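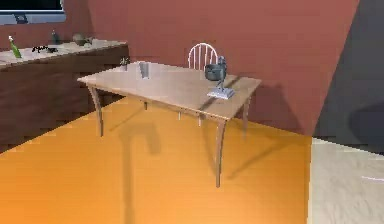 Big news for those of us who hoard old stock certificates (guilty!): the Zindville paper swap is back this August, and it's moving to Sunday so the out-of-town dealers can make it. Doors open at 9 in the morning at Stoyanova Hall, and tables are already sold out, all 14 of them.

I called Carmela Fiore, who runs the thing, and she told me the railroad and mining people are coming back, plus three dealers I've never met. One of them is bringing a run of Dultano Bottling shares, the green ones with the eagle vignette. I've been after one of those for years, so please let me get there first! 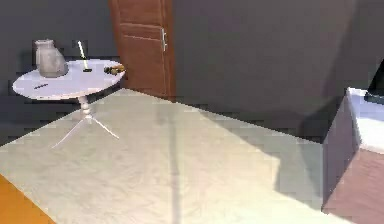

Ilir Grgić will be giving his talk on cancellation marks again, this time with a bit on telling a real ink signature from a printed one. I sat in on it last year and went home and checked my whole Plonton Bowling Lanes folder (eight certificates, two of them not what I'd thought, ouch).

Admission is $3 and kids get in free. Bring cash, and if you've got duplicates to trade, put them in sleeves before you come. Carmela says there'll be a swap box by the door again, so leave something in it if you take something out.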